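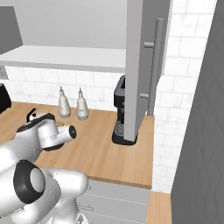 8 minute read

Prilenar 321 Countertop Oil, Satin
Reviewed by Lorraine Horrocks
Filed under: Finishes, Kitchen surfaces

Prilenar 321 is a penetrating oil and wax finish for interior wood, sold mainly for kitchen countertops. It comes ready to use in a single can, with no hardener to mix. The satin version is covered in this review. A matte version is also sold, and Kieran Haworth's notes on that are quoted where they differ from mine.

I bought a 1,000 ml can at the normal retail price. The supplier had no part in the testing and did not see the text before it was posted.

What it replaces

The countertop used for the long test had been finished with a plain mineral oil for several years. Mineral oil is cheap and easy to put on, but it never cures. It migrates into the wood and evens itself out, and the surface needs more of it every few weeks. Around a sink, where the surface gets wiped several times a day, the interval is shorter. A curing oil with some wax in it should hold up longer between treatments and should slow down water at the end grain. Those were the two properties I wanted to check.

Film finishes such as polyurethane are outside the scope here. They resist water better than any oil while the film is intact. Once the film is cut through, the repair is a much bigger job, and a countertop gets cut through sooner or later.

Preparation

The label asks for bare, dry wood sanded to a medium grit. It warns against sanding finer than that. I tested the warning on offcuts by taking one a good deal finer than the rest, and the result agreed with the label. The finer piece took up less oil and looked paler when dry. It also marked more easily under a wet cloth.

Removing the old mineral oil took longer than any other step. I wiped with mineral spirits, let the surface dry, sanded, and wiped again. If the cloth still comes away yellow, there is oil left in the wood and the new finish will not cure over it. Prilenar's data sheet mentions this in a footnote. It belongs on the front of the can.

Wood dust should be vacuumed up and the surface then wiped with a cloth that leaves no lint. The product is thin enough that any dust left in the pores stays visible as gray specks.

Application

The oil has the consistency of warm honey in the can and thins out quickly under a pad. I used a white nylon pad for the first coat and a cotton cloth for the second. Both methods worked. A short-pile roller did not. It left too much material on the surface, and the excess turned tacky before I could get back to it.

Working time is adequate for a normal run of countertop but not generous. Divide a long run into sections, spread, wait for the wood to drink, and wipe all excess off before starting the next one. Wiping off is the step that decides the outcome. Anything left standing on the surface cures soft and shiny, and the only remedy is to sand it back.

The label calls for 2 coats with at least eight hours between them. In a heated room, eight hours was enough. In an unheated room the first coat was still soft at that point and I left it overnight. The data sheet gives a minimum temperature but does not say how much drying slows down as you get near it.

Used cloths must be laid flat outdoors or put in a sealed metal container with water. Curing oils generate heat, and a crumpled cloth can catch fire without any outside source. The can carries a pictogram for this. The wording beside it is too small.

Smell is moderate for the first evening and faint the next day. Wen-hsiung Yang, who did the parallel application in a small galley kitchen, rated it stronger than I did and kept the window open for two nights.

Cure and first use

The surface can be used lightly after a day. Full cure is given as two weeks, and during that time standing water should be avoided. I covered the section next to the sink with a dry towel when the dishes were being done. Parveen Chowdhury left hers uncovered and got a faint pale ring beside the faucet, which a third, very thin coat took out.

Sheen was closer to matte than to satin for the first few days and rose slightly afterward. On my panels the difference between the satin and Kieran's matte was small. He describes the matte as "flat enough that fingerprints show as the shiny part," and on that ground I would pick satin for a kitchen.

Resistance tests

Tests were made on cured panels with the same schedule as the countertop. Each substance was left under a watch glass and then wiped with a damp cloth.

Water: no mark after an hour. A slight dulling after a night, gone by the following evening.

Coffee: no mark after an hour. A light tan stain after a night, reduced but not removed by rubbing with a little fresh oil.

Red wine: faint mark after an hour. Clear purple-gray stain after a night. Sanding needed.

Vinegar: slight dulling after an hour, permanent until re-oiled.

Cooking oil: no mark in either case.

Dry heat: a mug of just-boiled water set directly on the panel left a pale ring, which faded in a day. A pan straight off the burner left a mark that did not fade. No oil finish will survive a hot pan, and the label does not claim otherwise.
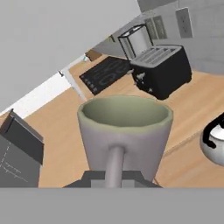 Wet heat is harder on it. With a film of water trapped between the ceramic and the panel, the ring was whiter and took most of a week to fade. It responded to gentle heat from a hair dryer followed by a rub of oil. Unglazed foot rings also scratch the wax slightly when they are turned in place. The scratches are only visible at a low angle and buff out.

Iron is the remaining problem. A wet steel can left on the oak panel gave a blue-black stain overnight. The cause is the tannin in the wood, and the finish slowed the reaction without stopping it. Beech panels showed only rust, which sanded off.

Maintenance

The countertop was first treated in July. The area beside the sink needed a fresh coat after three months. The rest has not needed one yet. Water still beads there, although less tightly than it did.

Local repair is the best feature of the product. Sand the mark, feather the edge, apply oil with a cloth, wipe off, wait. On my countertop the repaired patch could be picked out for a few days and then blended in. With the two-part oil I used before, Pultinska Duo, patches stayed visible for months.

Cleaning should be done with a mild, neutral soap. Scouring powder and anything with bleach will strip the wax. Inna Chornovol tested the Idano soap sold next to the oil against ordinary diluted dish soap and found no difference over the test period. Save the money.

Storage

A part-used can skins over. Mine had a skin after two months with the lid pressed on properly. The oil underneath was still usable once strained through a paint filter. Decanting into a smaller full bottle prevented it on the second attempt. The lid rim also fills with oil and then glues itself shut, so wipe it before closing.

Ratings

Application: good
Water resistance: good
Stain resistance: fair, poor with wine
Heat resistance: fair
Ease of repair: very good
Labeling: poor
Storage life once opened: fair

Recommended for solid wood countertops whose owners will wipe up spills the same day. For a bar top or a surface that sees a lot of wine, Pultinska Duo resists staining better and is worth the extra mixing. Lambert's countertop oil was due to be included here as well, but the can arrived dented and leaking, and the replacement is still on order.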